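The Lost Property Register

Print | E-mail

The Baloyi Hall office opened at nine, and Lindiwe Shezi entered the last items of the year in the register. Entry 376 was an umbrella. Entry 377 was a blue cap with orange sides, marked with the words "TEAM Basketball", and she laid it on the table while she looked for a label.
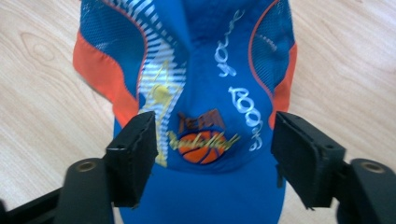 The regulations of the Hall were clear. Unclaimed articles were to be held for 83 days and then passed to the Drastard Street charity shop. No exception was provided for caps, nor for the sons of clerks.

Her son had owned one very like it. He had worn it to every match until he was almost 7, and had left it on a bus in January — the driver was most courteous, but it was not found.

She wrote: "Cap, child's or small adult's, good condition." She considered the entry, struck out "child's or small adult's" and initialled the correction, as the regulations required. Then she tied on the label and placed the cap on the upper shelf, beside the umbrella, facing the door.

Print | E-mail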